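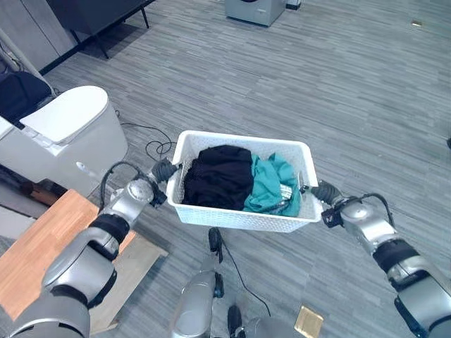 Black and teal washing in a white basket.

The Last Report
September 2022

The report server had been running for longer than anyone in the office had worked there. It lived on a machine called Warnov, and every night it took the day's figures from the clinics and turned them into 300 PDF files. In the morning the files were sent out and, as far as I could tell, hardly any of them were opened.

My job was to move all of it to Skema. Skema was newer and faster, and it ran in a browser. The contract for the old software ended at midnight, and I had stayed late to watch the final run.

I had moved the templates one at a time since July. Most were simple: a logo, a table, a total at the bottom. The one I had left was called Osteo. It was for a bone clinic on the coast, and it had a script inside it that I didn't understand. The script was 3284 lines long. It had been written by somebody called Palaniappan, whose name was in a comment at the top, and who had left before I came.

I made tea and read it from the beginning.

The first part set up the page. The second part worked out the averages. After that came a long section that checked each patient's appointments, and if a patient had missed two in a row, it added a line to the foot of the page. The line said "Please ring." Nothing in the specification mentioned it. I looked through the old tickets as well and found nothing.

Further down there were more of these. If the patient was over a certain age and it was winter, the line said "Please ring, the bus does not run." If the patient lived alone, the type went up to 30 point, so that it filled the bottom of the sheet. One comment read: reception prints this one and pins it up, do not make it smaller.

I sat back. It was ten past nine. Skema could do averages and it could do logos, but it had no way to run a script like that. The people who sold it had told us so, and we had said it didn't matter.

I rang the clinic, thinking I would leave a message. A woman picked up.

"I'm calling about the reports," I said. "The Osteo one. Do you use it?"

"Every morning," she said. "It tells us who to ring."

"Did you ask for that?"

"Not me. It was here when I started. Is something wrong with it?"

I told her no. I said it might look different tomorrow, and she asked if it would still have the big letters. I said I would find out.

At midnight the old server finished its run and the licence ended. The log said 300 reports written, 4 warnings, no errors. I copied the script to my own machine and opened a new file beside it. The clinic's doors opened at eight. I started with the appointments, then the winter rule, and left the averages until last.

By half past six I had one page that looked right. I printed it and held it at arm's length – the letters were a little too thin. I made them bold and sent it to the coast.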